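Subject: Re: [noltden-house] Sorting list for room clearances, July

On the list for room clearances, Noltden house wrote:

> Can we agree what goes in which bag? The Akum sheet
> lists "plastics" as a single line. Last month 19 bags
> came back as mixed.
> Also, do toothpaste tubes count as packaging or as
> toiletries?

Proposed wording, to replace section 2 of the sheet:

Clear the bed first. Small items get rolled up in the linen otherwise and end up in the wash. Pick up torn corners of wrappers as well as the wrappers.

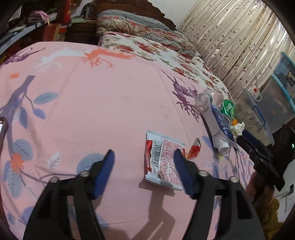

Snack wrapper and torn scrap on the pink sheet; tube, blue bag, bottle, drink container and tissue to the right.

Foil-type wrappers: residual.
Clear bottles: bottle bag, cap on.
Drink containers: check the label, then bottle bag or carton bag.
Tissues: residual, always.
Plastic bags: film bag if clean, residual if not.
Toothpaste tubes: toiletries. If more than half full, leave on the shelf for the guest.

The film bag holds 355 g before it needs tying. The Hudau liners are 800 mm long and fit the tall bins only, so please don't order them for the bedrooms.

I have left section 3 (linen) as it was. Corrections to the list by the end of July, please.

> Is the carton bag still the green one?

Yes.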